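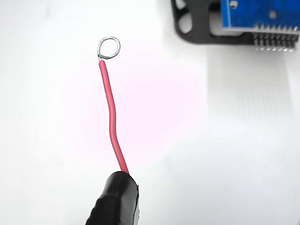

Rotes Kabel mit blankem Drahtring am Ende.

Werkstatt Dönmez lädt wieder zum Kabelkurs ein

Im Juni öffnet die Werkstatt Dönmez in Gavmont wieder ihre Türen für den Kurs „Kabel und Draht“. An drei Abenden lernen die Teilnehmer, wie man eine Leitung abisoliert, den Leiter sauber verbindet und am Ende eine kleine Öse biegt. Solche Ösen braucht man zum Beispiel, um ein Kabel unter einer Schraube zu befestigen.

Die Leitung hat Mwanaisha Muli, die den Kurs schon im letzten Jahr gegeben hat. „Die meisten schneiden am Anfang zu tief und verletzen den Draht“, erklärt sie. „Nach dem ersten Abend passiert das viel weniger.“ Vorkenntnisse sind nicht nötig, gearbeitet wird nur ohne Strom.

Es gibt 18 Plätze. Die Gemeinde unterstützt den Kurs mit etwa 3.000 Euro, davon werden Zangen und Material gekauft. Wer eine eigene Abisolierzange besitzt, kann sie gerne mitbringen. Beginn ist jeweils um 18 Uhr, die Anmeldung ist direkt in der Werkstatt möglich. Ein zweiter Kurs in Cukcombe ist für den Herbst geplant, ein Termin steht noch nicht fest.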